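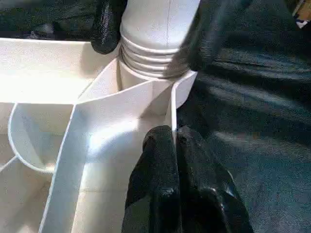

Fomside promete embalagem "sem folgas", mas os números ficam por explicar

A Fomside começou a enviar os seus frascos de rosca em tabuleiros brancos com compartimentos moldados, em vez das caixas de cartão com papel amassado que usava até outubro. A empresa, instalada em Covbridge, anunciou a mudança a 30 de janeiro num comunicado de duas páginas em que a palavra "revolução" aparece três vezes. Trata-se, convém lembrar, de um tabuleiro de plástico.

Segundo o comunicado, cada peça passa a ter o seu lugar, com paredes divisórias a separar os compartimentos, e deixa de bater nas vizinhas durante o transporte. A Fomside diz ter enviado 1172 encomendas no novo formato durante o período de ensaio e ter recebido apenas 6 reclamações por roscas danificadas. O que não diz é quantas reclamações recebia antes. Questionada por este jornal, a empresa respondeu que os dados anteriores "não são diretamente comparáveis", sem adiantar porquê.

Shaohua Yao, responsável pela embalagem na Fomside, defende que a comparação é desnecessária. "Quem abre a caixa percebe logo a diferença", afirmou. Pode ser. Mas quem abre a caixa também paga por ela: os portes para encomendas pequenas subiram no mesmo dia em que o tabuleiro foi apresentado, pormenor que o comunicado omite e que só se encontra na tabela de preços.

Entre os clientes, o entusiasmo é moderado. Gizella Vörös, que gere um armazém de revenda em Saavedra, recebeu 79 tabuleiros nas últimas semanas e ainda não sabe o que fazer com eles. "Os frascos chegaram bem. Também chegavam bem antes, quase todos", disse. O cartão ia para a reciclagem ao fim do dia. Os tabuleiros estão empilhados junto ao portão, à espera de uma recolha que a Fomside garante ser gratuita, embora ainda não tenha indicado datas.

Essa recolha é, aliás, o ponto em que assenta todo o argumento ambiental da empresa. A Fomside sustenta que cada tabuleiro pode ser reutilizado várias vezes antes de ser triturado, e que o processo ficará a cargo de um centro de triagem em Sokbridge. O centro confirma que houve conversas. Contrato, por enquanto, não há.

Fica ainda a questão do formato. Os compartimentos foram desenhados para as medidas atuais dos frascos, e a própria Fomside admite estar a preparar uma gama nova para este ano. Yao garante que os tabuleiros servirão para ambas, "com pequenos ajustes", mas não quis mostrar desenhos nem indicar quanto custarão esses ajustes.

A empresa promete publicar um balanço dentro de 3 meses. Os revendedores ouvidos pedem que inclua os custos e os resultados do sistema antigo.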